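Stamivbridge to Move Saturday Produce Market Indoors for the Winter

The Stamivbridge produce market will move into the former Vanags furniture store on Canal Street in January, the town said this week, ending a run of winters in which sellers either stood in the cold or stayed home.

The market has been held in the lot behind the library for most of its history. From spring to fall it fills the lot and spills onto the sidewalk. Last winter, on the coldest Saturdays, only 7 sellers set up, and two weekends were called off after the lot iced over.

Under the plan approved by the town council, the ground floor of the Vanags building will hold 29 stalls. Sellers will pay $30 a day for a space, the same rate they pay outdoors. The town will cover heat and lighting through the end of March, when the market is due to return to the library lot.

The Vanags store closed two years ago, and the building has been empty since. The town leases the ground floor from the owner and has used it for storage. Work over the past month included new lighting, repairs to the rear loading door and a ramp at the Canal Street entrance. The upper floors will remain closed.

Market hours will be 8 a.m. to 1 p.m. Sellers can unload at the rear door starting at 6 a.m. and must have their vehicles out of the alley before the doors open to shoppers. Parking for customers will be free in the Ruvholm Avenue garage until 2 p.m. on market days, with a stamp from any stall.

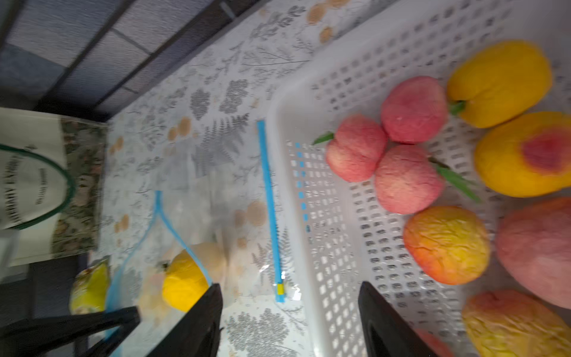 Peaches and a yellow pepper in a basket.

What shoppers find in winter will be different from the summer market. Local growers expect to bring apples, pears, potatoes, onions, squash, carrots, cabbage and greens grown under cover. Eggs, honey, bread and cheese will also be sold. Peaches and most other soft fruit are done by the end of September in this part of the valley, though canned and frozen local fruit will be allowed for the first time.

The rule that everything sold must be grown or made within the county will stay in place. Some sellers had asked for it to be relaxed in the cold months so that they could fill out their tables with citrus and other fruit from farther south. The council voted to leave the rule alone for this season and look at it again in the spring.

A survey of shoppers taken over the summer drew 1,069 responses. Almost 30 percent said they shopped at the market in winter, and the most common reason given for staying away was the weather. Many also said there was too little on offer to make the trip worthwhile. A smaller group mentioned the lack of restrooms near the library lot. The Canal Street building has two.

Prices came up often in the written comments. Several people said they would buy more if sellers posted prices by the pound, as some already do. The new stall agreement requires posted prices for all fresh produce. Sellers who use their own scales must have them checked by the county before opening day, and the county will run a free session at the building for that purpose.

Shoppers who receive food assistance will be able to use their benefits at the market through a single payment table near the front door. Until now each seller had to handle those payments separately, and many did not. Software for the table is being supplied by Ikudex, a local firm that already runs the payment system at the town pool. Customers will swipe a card once, receive tokens and spend them at any stall selling eligible food.

Not everyone is pleased with the move. Two shops near the library told the council that Saturday morning foot traffic helps carry them through the slow months — one, a bakery, said it expected to lose a good part of its weekend trade. The town has agreed to put up signs at the library lot pointing out nearby businesses, and the bakery has been offered a stall in the new building.

Applications for stalls are open now. Sellers who held a space this summer have first choice, and any spaces left over will go to new applicants in the order received. Forms are available at the town clerk's office, which is open until 4:30 p.m. on weekdays and until 7 p.m. on Monday.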